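Hillavier House > Tenants > Shared Spaces > Minutes

Minutes of the shared spaces meeting, Hillavier House, second-floor lounge

Start 4:10 p.m. Elaine Miranda chaired and also took these minutes, as there were no other offers. Present: Bunus (two people), Vasconcelos (one person, left at 4:50), Stikell, and the building manager. Apologies from the upstairs studio, received during item 2.

1. Minutes of the last meeting

Accepted with one change. Under "kitchen sink" the words "has been resolved" were replaced with "has been discussed."

2. The lounge table

Stikell presented its plan for the lounge, called Clear Surface. As far as the chair could follow it, Clear Surface means that everything comes off the table at the end of the day and goes into a set of labeled bins, which Stikell would supply. The price is $2,000 for the bins, the labels and a walk-through for each tenant. Bunus asked what the walk-through was for. Stikell said it covers how the bins are used. 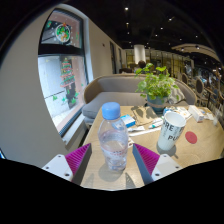
The chair asked whether the building had tried asking people to clear the table before paying to have them taught. The manager said there had been an email in August. Vasconcelos did not remember it. Bunus remembered it and said it had been mostly about parking.

Stikell was asked for some evidence that the plan works in other buildings. It reported that one site had seen "a real change in table culture." No one present could say what that is. Stikell will send something in writing.

No money agreed. Back on the agenda next time if the writing arrives.

3. What belongs on the table

Bunus wants a rule that only drinks and the plant may stay out. Vasconcelos said a rule like that will last until the first person sits down with lunch. The manager would like paper handled separately, as paper gets carried back to the lounge however many times it is moved. 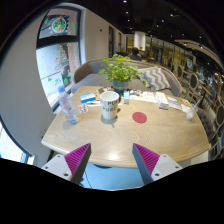
The discussion of paper took most of the meeting. Bunus proposed a rack on the wall by the sofa. The manager said the wall there is curved and a flat rack won't sit right, and that this was explained when the last rack was bought. Vasconcelos then asked who reads any of it. With menus and white papers scattered over one side of the table and a box set down on top of them, the chair's view was that a rack would only give the same papers a second place to live. Bunus disagreed and asked for that to be recorded. It is recorded. A recycling tray will be put next to the sofa for 3 weeks, at no cost, and the rack can be argued about after that.

The plant stays. The teal-blue pot is to remain at the back of the table, where people can't use it as a doorstop.

Small boxes and tubes: the manager will put anything unnamed in the drawer under the coffee station. Stikell asked if the drawer could have a label. Agreed, provided the label is handwritten.

4. Cups and bottles

Stikell suggested a color-coded coaster for each company, so that an abandoned drink can be traced. Vasconcelos pointed out that the drink would have to be on the coaster for this to work – and that the sort of person who walks away from a cup is not the sort who looks for a coaster first. Stikell said behavior follows the tools. The chair has heard this said about the dishwasher. 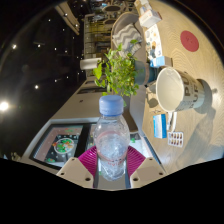
Item 4: water bottle and paper cup, lounge table.

The manager has been quoted $168 for a case of reusable cups. Bunus is for it. The chair asked who would wash them and got no answer that could be written down. Held over.

Half-finished water bottles: it was agreed that the manager may pour out and recycle any bottle still there at closing time. Vasconcelos wanted a grace period. Refused, on the grounds that it is water.

5. Window decals

The wreath and the tree on the lounge window were raised by Bunus, who would like a date set for taking holiday decals down each year. Vasconcelos thinks they are cheerful. Stikell offered a seasonal display schedule. Declined. The manager will pick a date and tell everyone what it is.

6. Any other business

The gray sofa is to be vacuumed under the seat cushion. The manager says it was done recently. The chair lifted the cushion and has her doubts.

Bunus asked if future meetings could be shorter. The chair replied that item 2 was one page on the agenda and took half an hour.

Actions
Stikell: written evidence for Clear Surface, with the names of the buildings.
Manager: recycling tray, drawer label, date for decals, sofa.
Bunus: measure the wall before mentioning the rack again.
E. Miranda: find the August email.

Closed 5:25 p.m.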